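Kovau hand-held gripper, bench check before the August run. Checked by Alois Lüthi. The Bachmann form only has yes/no boxes, so the comments are mine.

- [x] **Finger pads seated.** Ribs still sharp. The sheet says replace at 300 cycles. Who is counting?
- [x] **Fingers close evenly.** By eye, yes. I'd like a feeler gauge in the drawer before I sign this again.
- [ ] **Housing screws at torque.** Driver was set to 7, no unit on the label. Left open.

The form passes a tool if the fingers move freely with the power off. I don't think that tells us much. Pads can slip under load and still pass.

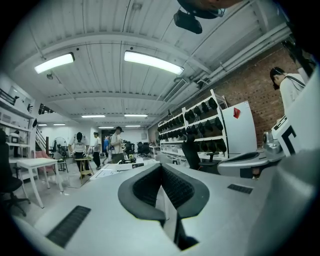 Fleso wants the slot between the fingers blown out at every shift change. Fine, but compressed air pushes grit inward. I'd use a brush.

- [x] **Marker clean and flat.** Wiped, no lifted corners.
- [ ] **Spare fingers sorted.** Bulla says old and new sets are kept apart. I want labels on the shelves.
- [ ] **Grip test, 40 picks.** Not run. Don't tick it from last month's log.

Two of the open items were open last time too.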